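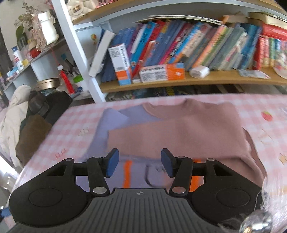 *Pink gingham tablecloth with a strawberry print*

## How to make notes when you watch shorebirds

When the tide is out, the birds at Cloltau are far away and the light changes quickly. I use this method each time.

1. Arrive 2 hours before high tide. The water pushes the birds closer to you.
2. Sit low and wait 5 minutes before you lift the binoculars.
3. Write the bill first: length, shape, colour at the base. Then the legs, then the rump when it flies.
4. Draw a small sketch, even a bad one. Mine are very bad.
5. Compare with the field guide only after you finish writing.

For greyish birds in winter plumage, stay 20 minutes with the same bird - it will stretch a wing sooner or later. Aniela Szczepańska taught me this in May, and I still forget it when a godwit arrives.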